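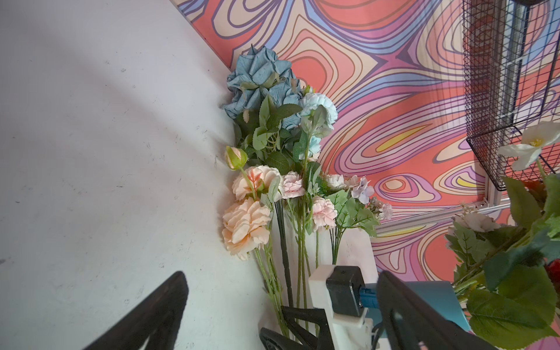 5. Setting up the flower-sorting cell

This section covers the two-arm Brindemeck cell with artificial flower stock. Complete section 4 (mounting the arms on the rail) first. Allow 90 minutes for a first set-up.

5.1 Before you start

1. Switch off the power supply and wait until both arms are at rest.
2. Wipe the tabletop with a dry cloth. Check the corners for petals and bits of wire.
3. Check that every screw on the wrist camera brackets is finger-tight, then give each a quarter turn with the 2 mm key.
4. Pull lightly on each cable where it enters a joint. If a connector moves, reseat it.

CAUTION: Keep hands and sleeves outside the enclosure whenever the arms are powered. The grippers do not sense fingers.

5.2 Laying out the stems

1. Lay the flowers on the white surface with the stems pointing toward the rail.
2. Spread the stems so that single ones can be reached from above. Wire stems may be bent by hand.
3. Turn large leaves away from the part of the stem you want gripped.
4. Open the wrist camera view in Trisach and jog the arm until the stem lies between the two fingers. 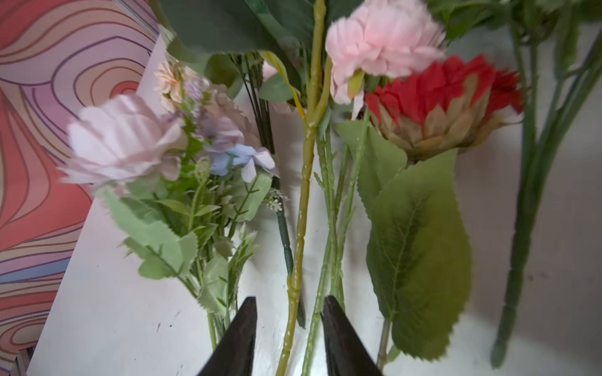
Wrist camera view with a forked stem between the fingers.

5. Save the position as PICK_1. Repeat for the other arm and save as PICK_2.

Note: Knobby stems sit unevenly in the jaws. Close the gripper in small steps and stop when both fingers touch.

5.3 Checking reach and clearance

Set the speed limit to 300 in the Motion tab before moving both arms together. Run the check with the flowers in place, as bare-table results will not show where leaves catch.

1. Move the left arm to PICK_1 and hold.
2. Move the right arm to PICK_2 from its own side.
3. Watch the elbow cables through the whole move. They must not touch the wall, the rail or the other arm.

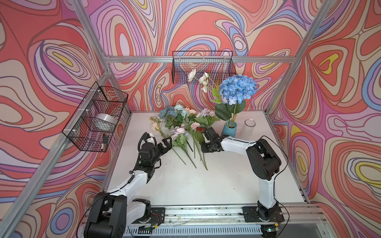
If the cables rub at any point, stop and add slack at the base before you try again. Do not fix it by raising the speed limit or by tying the cable to a link. Vases should stand at the back of the table, clear of both elbows. Wall baskets stay where they are; the baskets are part of the saved collision map.

Error 2086 means the two grippers have been sent inside each other's safety distance. Clear it in Trisach, back the right arm off first, then the left.

5.4 Lifting a stem

1. Grip the stem below the first leaf.
2. Raise it slowly until the flower head clears the table.
3. Bring the second arm in from the side, with its fingers level.
4. Check both wrist views before closing the second gripper.
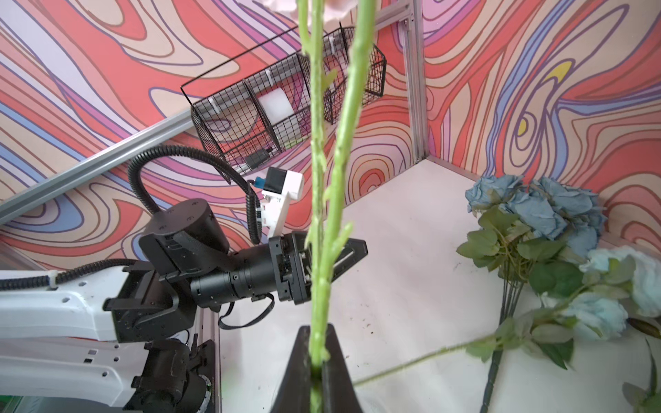
5.5 Routine care

1. After each shift, brush the finger faces and remove any floral tape residue.
2. Clear debris from the rail with a soft brush. Do not use compressed air near the circuit boards.
3. Every 4 weeks, repeat the camera bracket check in 5.1.
4. Replace finger pads when the ridges are worn smooth. Order pads from Driltumik and quote the arm serial number.

Section revised in June by Mitsuko Nagano. For calibration, see section 6.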